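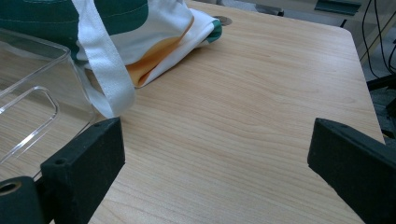
Wrist view, bag-to-container task, fingers open.

Fludero tracker – pose loss on wood grain
Opened by: Marlina Tjoa
Status: open, February

Visual odometry drifts when the wrist view is mostly tabletop. Clear container wall suspected as second cause: grain shows through it and gets matched as table features. 146 episodes replayed, 10 lost tracking.

Tried: feature cap raised to 300 – no change. Masked both fingers – drift down to 15 mm.

Next: mask the container, rerun the same set.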